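Upkeep of a Hand-Held Gripper: Finger Pads, Linkage Bushings and Checks Between Sessions

August, by Mebrat Lemma and Attila Hegedűs
8 min read
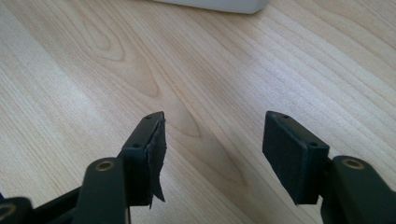 The project covered the upkeep of a single hand-held gripper used in the Leltitberg teaching lab. The tool is squeezed by an operator, and a camera mounted behind the fingers records each grasp. Our supervisor, Carla Farah, asked for a written service routine, a repair of whatever was found worn, and a short account of how well the repair held up. Design changes to the linkage were outside the scope.

1. Condition at the start

The gripper has two fingers, each ending in a flat plate. A black foam pad is bonded to the inward face of each plate. The linkage arms behind the plates are dark plastic parts with brass bushings pressed into their rounded ends.

The left pad had failed. The surface layer was torn and had peeled away from the plate, leaving a ragged flap that hung down past the lower end. The right pad was intact, with straight edges, and sat flush. Since both pads had been fitted together and seen the same use, we first looked for a cause on one side only.

The plates each have two small screw holes along the top edge. We kept these clear of adhesive throughout, as the next group may want to fit a clamped pad.

2. Why the pad matters

The foam does two jobs. It adds grip on smooth objects, and it takes up small errors in the angle between the plates. With a loose flap on one side, an object first touches the flap, then slides as the flap folds. In our grasp log this appeared as a late shift of the object toward the left finger. Thin objects were worst. A loose flap can also hang into the camera view and hide the contact point, and recordings made in that state are of little use for training.

3. Finding the cause

Three explanations were considered.

a) Poor bonding. When we lifted the rest of the left pad, the adhesive came away from the plate cleanly over the upper third and stayed on the plate elsewhere. The clean area had a slight film on it, probably release agent from molding. The right plate was not opened at this stage.

b) Misalignment. With the jaws closed slowly on a strip of paper, the strip was gripped at the tips before it was gripped at the base on both sides. The error was small and symmetric, so it does not explain a failure on the left alone.

c) Handling. Ásdís Hjaltested, who ran most of the sessions before ours, reported that the tool was normally set down on its left side. The edge of the pad would then drag on the table each time the tool was picked up. We consider this the main cause, with the weak bond as a contributor.

4. Pad replacement

Both pads were replaced so that the foam thickness and age would match. The material was closed-cell foam sheet from Grurkik, cut with a fresh blade against a steel rule. The steps were:

Open the jaws fully and hold them open with a wedge.
Peel off the old foam by hand. Do not use a metal scraper on the plate.
Remove leftover adhesive with isopropyl alcohol and a plastic card.
Rub the plate lightly with fine abrasive paper, then wipe again and let it dry.
Cut the pad 2 mm short of the plate at the tip.
Apply double-sided film to the foam, trim it, then press the pad down from the base toward the tip.
Close the jaws on a flat block and leave them overnight.

The shorter cut is the only change from the original layout. It sets the foam edge back from the tip, where it caught on the table before. The first left pad we fitted was slightly crooked and had to be removed and cut again – the film grabs at once and does not allow sliding.

5. Bushings and linkage

The brass bushings were checked while the jaws were open. Each arm was moved sideways by hand and the play was felt for, with no gauge available that fits the space. One joint on the right was stiff. It was taken apart, wiped, and put back with a thin film of dry lubricant. Oil was avoided because it creeps to the foam and weakens the film. No bushing was loose in its seat.

6. Result

The repaired gripper was cycled by hand through 101 grasps on a test set of blocks, tubes and a thin plastic card. Neither pad lifted. The late shift toward the left finger was no longer seen in the log. Nevzat Karabulut repeated the card grasps separately with the same outcome. The test says little about long-term wear, as the whole run took one afternoon and the tool was set down far less often than in normal use.

7. Routine for later users

Before a session, look at both pads from the side with the jaws open. Press each corner with a fingertip. If a corner lifts, stop and replace both pads. After a session, put the tool in the Kadley stand with the jaws slightly open, so that the foam is not left compressed. Check the linkage for stiffness every 8 sessions and write the result in the log sheet kept with the stand.

8. Open points

The paper strip test still shows first contact at the tips. Shimming the plates would correct this but would need longer screws. Spare foam is in the drawer marked Åberg, along with the cutting template. The template is for the shortened pad and should not be used on the older gripper.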